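Vasanthi Pathirana
5 July 2019

So the Trincombe Interfaith Forum has published its report on last December's schools conference. I've read all of it, annexes included. Thread.

Let me say first that I want this sort of work to succeed. I've sat on a local faith council for years and married into a family of another religion. I'm not one of those who thinks it's all tea and platitudes. But the report makes it hard.

It says 1,000 pupils were "reached". Reached how? Page 9 says an assembly pack was emailed to schools with a combined roll of 1,000. Whether anyone opened the email isn't recorded.

It says 700 pupils "took part in dialogue". The footnote has them watching a recorded panel in the hall at Skovley. I've watched that panel. It's a decent panel. It is also five adults agreeing with each other for an hour.

The panel had two Christian clergy, a rabbi, an imam and a Buddhist monk. No Hindu, no Sikh, no humanist, and nobody under forty. In a town where the Hindu temple on Clondar Road has been running its own school visits for longer than the Forum has existed.

I asked the Forum about the temple. The reply said invitations went out "through established partners". Who are the established partners? The people already on the panel, as far as I can tell.

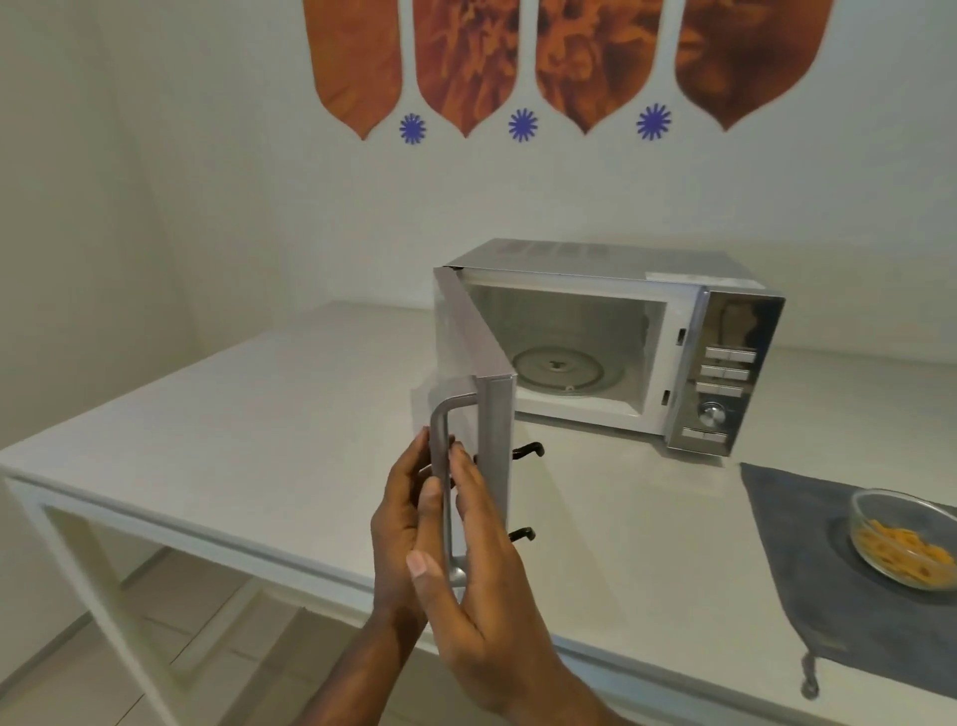

The one chapter worth your time is Erzsébet Bodnár's, on what teachers told her afterwards. She teaches RE and it shows. Her teachers wanted help with the awkward questions: who can marry whom, what happens if you leave, why one lot's holiday gets a day off and another's doesn't.

None of that made it into the recommendations. There are five of them. Four begin with the word "continue". The fifth asks for money for a second conference.

Several people have sent me the Wickramasinghe evaluation as proof the thing worked. I've read that too. It asked pupils whether they felt more respectful of other faiths, straight after they'd been told to be. Most ticked yes – I would have as well, with my teacher collecting the forms.

Go back to the same classes in a year and ask who they eat lunch with. It would be cheap to do and I'd believe the answer, whichever way it fell.

A reply already, saying I'm "undermining fragile trust". If trust between our congregations can't survive someone reading the footnotes, I'd quite like to know that before we pay for the next one.

Bodnár's chapter starts on page 31. Read that and skip the foreword.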